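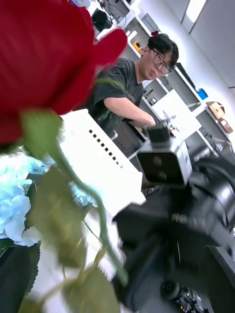 Features > Working Lives > Curtains in Distley

News Features Letters Events Contact

1 Aug 2021

The workroom is on the second floor over the old shoe store on Distley's main street, and the stairs are steep enough that most customers call up from the bottom. The woman who runs it has been making curtains there for twenty-six years. She agreed to talk on the condition that we leave her name out. She has a six-month waiting list and doesn't want it to get any longer.

She started at Pearce, the furnishing company in Brodley, straight out of high school. Pearce had a contract for hotel drapes and put new hires on hems.

"You hemmed for a year," she said. "Same hem, same fabric, a sort of oatmeal color. I still can't look at it. But after a year you could do it in your sleep, and you could see from across the room when someone else's was off."

She stayed nine years and finished on the cutting table, where mistakes cost the most. When the Brodley plant dropped its custom work, she bought two of the machines and a cutting table and rented the rooms in Distley. One of the machines, a Sunau walking-foot, is still her main one.

"I paid 1000 dollars for that and I thought I'd lost my mind. I had a car that cost less. It's had a new motor and a new belt and I've replaced the foot I don't know how many times. The man who used to service them retired, so now I do it myself with the manual open on the floor."

We asked what people get wrong when they order curtains.

"Width," she said. "They measure the window. The window doesn't matter that much. You measure the rod, and you decide how far past the glass you want it to go. If you stop the rod at the edge of the frame, the curtains cover a third of your window even when they're open, and then people tell me the room got dark."

She likes a rod to go eight to ten inches past the frame on each side if there is wall to spare. For fullness she uses twice the width of the rod for heavy fabric and two and a half times for sheers. She will go below that if a customer asks, but she writes it on the order so there is no argument later.

Length is the other regular conversation. Floors in the older houses in Distley slope, some of them by more than an inch across a single room, so she measures the drop in three places and cuts to each one. "If you make both panels the same, one drags and one floats. People think the curtain is crooked. The curtain's fine."

Every order gets a card, and the cards go in steel drawers along the back wall. The card she had out on the day of our visit was number 2316, for a dining room with a bay. She has never moved the records to a computer. Her daughter set up a spreadsheet for her one January and she used it for a week and a half.

"I can find a card faster. A lady calls and says she wants another pair for the hall, same as before, and she has no idea what year that was. I know what street she's on. I go to the drawer."

Lining is where she is strictest. She won't make unlined curtains for a south-facing window, even for regulars, and has sent people elsewhere over it. Sun rots the fabric along the leading edge first, and once it starts to split there is no repair that holds. She uses a plain cotton sateen lining for most jobs and an interlining, a soft blanket-like layer between the face and the lining, for drafty rooms. Interlined curtains are heavy. She used to carry them down the stairs over her shoulder. Now she lowers them from the front window in a laundry bag on a rope, usually with the customer standing underneath.

Prices have gone up sharply in the past year, she said, mostly because of fabric. Cotton that she could get in ten days now takes eight weeks, and the mill won't hold a price that long. She has started asking customers to pay for the cloth when they order and for the labor when the curtains are hung.

"Some of them don't like it. I tell them I'm not a bank."

At the same time she has never been busier. People who spent a year looking at their own living rooms decided that they hated them. She also gets more people bringing in old curtains to be altered, often a parent's, after a house has been sold. She enjoys those jobs more than new work, although they take longer and she has never worked out how to charge for them properly.

"You undo somebody's work and you see how they did it. I had a pair in from the fifties, all hand stitched, with pennies in the hems for weights. The pennies were wheat pennies. I put them back in. I asked her first, and she wanted them back in."

She had help for a few years, first a retired dressmaker and then a student who left for nursing school. She works alone now, from seven until three, with the radio on. She would take on someone to train but has not found anyone who wants to spend a year on hems.

"I'd probably let them off after six months," she said. "Pearce was being cheap, keeping us there that long. But you do need the six months."

We asked what she has on her own windows.

"Blinds, upstairs. In the kitchen there's a pair I made for someone who moved to Arizona before they were done. They're too long, and I keep meaning to take them up."

The workroom takes visitors by appointment, with a note left in the mailbox at street level. Bring the rod measurements, and the drop from the rod to the floor at the left, middle and right. She is now booking work for early next year.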